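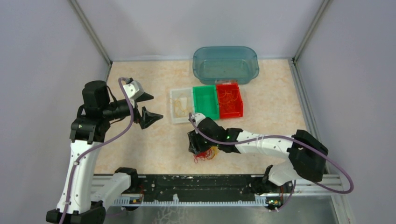 Bench notebook: rubber band sort, tray layout
Mar 24, 2023

Search notebook entries Go
2 comments 5 shares

Stock is one 648 g bag of mixed Trosto bands, opened this morning. Most are pale yellow, with yellow and orange mixed through the lower half of the bag.

Layout, back to front: teal tub, then the three small trays in a row, touching. Clear on the left, green in the middle, red on the right. Pale yellow bands in the clear tray, yellow and orange together in the red one. Green is reserved for rejects (cracked, tacky, or knotted past saving). Tub takes the finished lots.

Notes on the trays:
- Pale bands are hard to pick out in the clear tray against the beige surface. Try a sheet of dark paper underneath.
- The clear tray slides if the green one is bumped. Keep all three edge to edge. Tape leaves residue on this surface, do not use.
- Green is a little deeper than it needs to be for rejects. Leave it for now.

Notes on the bands:
- Tangles form when bands are dropped in by the handful. Lots of 25 dropped from low down stay looser.
- Talc helps with separation but gets on everything. Stopped after the second lot.
- Urnik lists the band life at 3000 stretches, unloaded storage, no light. Ours sat on the window shelf since July, so treat that number with caution.
- Stretch check: pull to double length, hold 5 seconds, release, look for whitening at the fold. Whitened bands go to green.

The Drotano scale drifts when the door is open. Tare before every lot and write the tare down.

To do:
- Weigh the empty trays and mark the weight on the bottom of each.
- Ask Alemayehu for a price on single-color bags. Orange only would remove half the sorting.
- Decide if orange gets its own tray. Would need a fourth of the same size, and the row would then be wider than the tub.

Next entry starts with the reject count.

Share 5 Comments 2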